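Clearing up after our picnic lunch in Lutomov took me longer than the lunch did, and I am not even sorry, because I got to spend some quality time with the green plate again (you all know how I feel about the green plate).

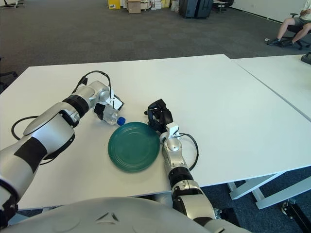

Last edited 22 Aug 2023

Look at those raised rings in the middle! Crumbs love them, so I go round with a soft brush and then a rinse.

The water bottle with the blue cap gets refilled and goes back in the bag. I've had 2 of them going since February and they're holding up fine.

Next up, the tables. Wish me luck with that seam!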